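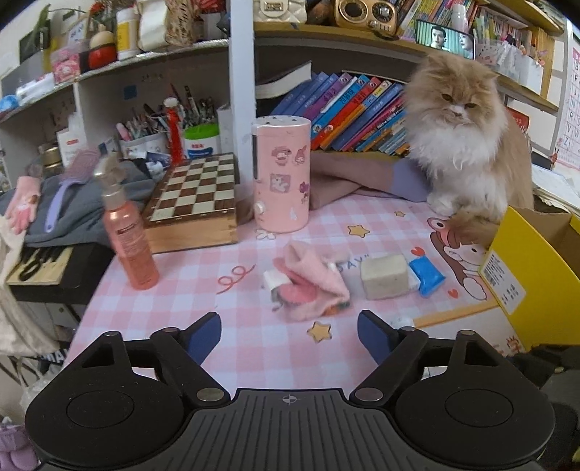 The printer is a Laitinen mono laser, the model with the two paper trays, and it stopped printing over the network after we changed the broadband router at the Somley office. It still prints from a USB lead. It lives in the back room at home now, near a desk with a pink-and-white checked tablecloth and a row of children's books, so it doesn't get heavy office use any more – mostly school worksheets and the odd invoice. The Somley office closed in December and I brought the printer back with me, but the fault is the same on the home network as it was there.

Reading time: 3 minutes
Last updated: 20/05/2023

Search the help pages Type your question Go

Status: Resolved

Problem as reported
Printer shows as "Offline" on the laptop. Jobs go into the queue and stay there. The panel on the printer says "Ready" and the wireless light is steady blue. Printing the test page from the panel works. Copying works. Scanning to the laptop fails with "Device not found".

Already tried before opening the ticket
Turned everything off and on again, router included. Removed the printer from the laptop and added it back. It was found the first time and printed one page, then went offline again the next morning. Ran the Nultirlow driver tool, which said there were no problems.

First reply from support
Please print the network page from the panel (Menu, Network, Print Report) and send us the IP address and the line marked "Address mode". Please also check which port the laptop is using for the printer. On the laptop go to Printer Properties, then the Ports tab, and look for the ticked line.

Customer update
Network page says the address ends in 62 and the address mode is "Auto". The ticked port on the laptop ends in 8. There are 3 ports listed for the same printer, all with different endings. I did not set any of these up myself.

Support
The router is giving the printer a new address when it wakes up after a long sleep, and the laptop carries on sending to the old one. The extra ports are left over from earlier installs. Please do the following in this order.

1. Log in to the router and find the page for reserved addresses. On the Jurnport routers it is under Home Network, then Devices.
2. Pick the printer from the list and choose "Always use this address".
3. Turn the printer off at the switch, wait, and turn it on again. Print the network page and check that the address still ends in 62.
4. On the laptop, clear the print queue. Remove the printer and then delete the old ports.
5. Add the printer again using "Add by IP address". Type the address in full. Do not let the Nultirlow tool search for it.

Customer update
Step 4 would not work at first – Windows said the port was in use. I restarted the print spooler from Services and could then delete all of them. Step 5 went through. Printed from the laptop and from a phone. Scanning still fails.

Support
Scanning uses its own saved address. Open the Laitinen scan program, go to Settings, Scanner, and press Change. Enter the same address there.

Customer update
Scanning works now. I left the printer asleep overnight for 2 nights and it printed straight away both mornings. Happy for this to be closed.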